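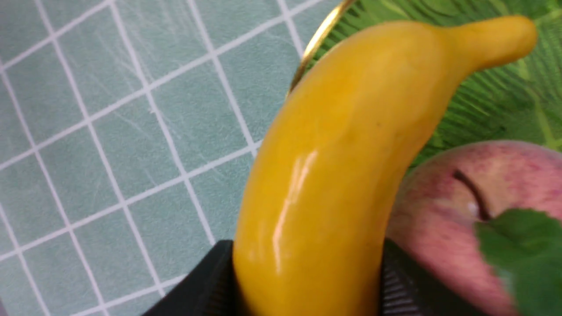 Part-time Toy Library Assistant
Desorley Toy Library, Plitombridge

Hours: 19 per week, Tuesday to Friday afternoons and every other Saturday
Start: April
Reports to: Daiane Cordeiro, Library Manager

Desorley lends toys, games and puzzles to families with children up to age 7. Members can borrow for two weeks at a time. We are looking for someone to work the front desk and help keep the collection clean, complete and in good repair.

What you will do
Check toys in and out and sign up new members
Go through returned sets for missing or broken pieces
Wash and dry plastic toys, including the play food and bath toys
Restock shelves and replace worn labels
Set up the floor for the Saturday play session, which runs 45 minutes
Answer the phone and reply to member emails

What we ask for
Experience serving the public, paid or unpaid
Basic computer skills. We will train you on our lending software.
Able to lift boxes of up to 30 pounds
A background check before your first day

Spanish or Portuguese is helpful. You do not need a degree or library training.

The job is at our Plitombridge branch on the ground floor of the Hermans Building. You may be asked to cover at Dretholm a few times a year, and we pay mileage for those trips.

To apply, send a resume and a short letter to Thodoris Chrysikopoulos at the front desk, or drop them off during opening hours. Please include the names of 2 references. We will contact everyone who applies, and interviews will be held in person.

Posted 2023-11-12. Open until filled.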